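Fleltier Edis Desk: Seven Months In

Posted March 21, 2023
Filed under: Furniture, Desks

I bought the Edis last year to replace a folding table that had served as a desk for far too long. It's the smaller of two desks Fleltier makes with a curved top, and it comes in white or gray. I picked white. I've used it nearly every working day since and for a fair number of evenings, so this is a long-term review and not a first impression.

I paid full price. Fleltier didn't send it to me and doesn't know I'm writing this.

Ordering and delivery

The desk ships in 2 boxes. Mine arrived on different days, the legs first and the top the day after. Fleltier's email does warn you that this can happen, in small type near the bottom. Both boxes came up to the second floor, but the driver would only bring them as far as the landing. The top is heavy and an awkward shape to carry. I waited until my neighbor Martti Seppälä got home and we took it in together.

The packing was good. There were foam corners, a sheet of thick paper over the top and a layer of cardboard under that. I found no chips or scratches.

Assembly

The manual says 20 minutes. It took me closer to an hour, and I've put together plenty of furniture. Most of that time went to the legs. The bolts go in at a slight angle, and if you tighten one all the way before starting the others, the last one won't line up. The manual shows this in a drawing but doesn't say it in words. Start every bolt by hand, stand the desk up, then tighten.

The hex key in the bag is soft. Use your own if you have one.

You also need to decide early which way the top goes. The cord hole is on one side, near the back edge, and there's only one. If your outlets are on the other side, you'll either run cords across the back of the desk or turn your plans around. I didn't think about this until the legs were on.

The top

The finish is smooth without being glossy. Pens and pencils don't drag on it, and a mouse works fine without a pad. Coffee wipes off if you get to it the same day. I left a ring under a mug over a long weekend and it took some dish soap and a few minutes of rubbing, but it did come out.

White shows everything. Crumbs, pencil dust and hair are all visible from across the room. I wipe it down twice a week, which is more than I ever did with the folding table. If that would bother you, get the gray.

The rounded edge is the main reason to buy this desk. My forearms rest on it without a hard corner digging in, and I no longer bang my hip going past. The downside is that anything you clamp to a desk has trouble with a curve. My old clamp lamp, a Nasis, wouldn't hold on the front at all and slid around on the side. I gave it to my friend Yamila Cáceres, who has a straight-edged workbench and likes it a lot.

Stability

With the bolts tight, there's very little wobble. I notice some when I type hard, and a bit more when I lean on the far end to reach a window. I retightened the legs once, in the second month, and haven't needed to again. The feet adjust, and my floor needed it.

Lamps and cords

Once the clamp lamp was gone I went to a regular table lamp with a white cone shade. It stands toward the back, against the brick wall, and the base doesn't take up much of the writing area. My outlets are on the right and the cord hole is on the left, so I skip the hole and let the lamp cord run across the back of the top.

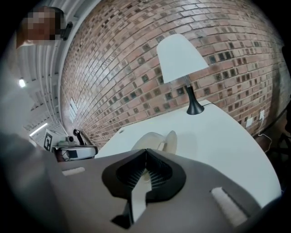

Depth and room to work

The curve takes away some usable depth at the ends. A laptop, a notebook and a mug fit with no trouble. A big monitor is harder. I tried one for a week and had to push it so far back that it touched the wall - fine for some people, but I moved it to another table. If you use two monitors, measure twice and probably look at the larger model.

There's no drawer. Fleltier sells one called the Stan that screws in underneath, but it hangs low enough that I could feel it on my knees when I tried it in the showroom. I keep my pens in a cup and the paper on a shelf.

Customer service

I wrote to them once about a missing foot pad. I got a reply in 7 days and the pad came in an envelope not long after that. It was slow, but they didn't ask for photos or a receipt.

What I liked
The rounded edge
A smooth top that cleans up well
Solid once the bolts are tight
Good packing

What I didn't like
One cord hole, on one side only
Clamp-on lamps don't fit well
The soft hex key
Shallow at the ends

Should you buy it?

For writing, laptop work or homework, I'd say yes. I would buy it again in the same size, though I'd check the outlets first. For a large monitor setup, or if you depend on clamps and arms, a straight desk will give you less trouble. The price has gone up a little since I ordered mine, and Fleltier usually runs a sale in June, so it may be worth waiting if you aren't in a hurry.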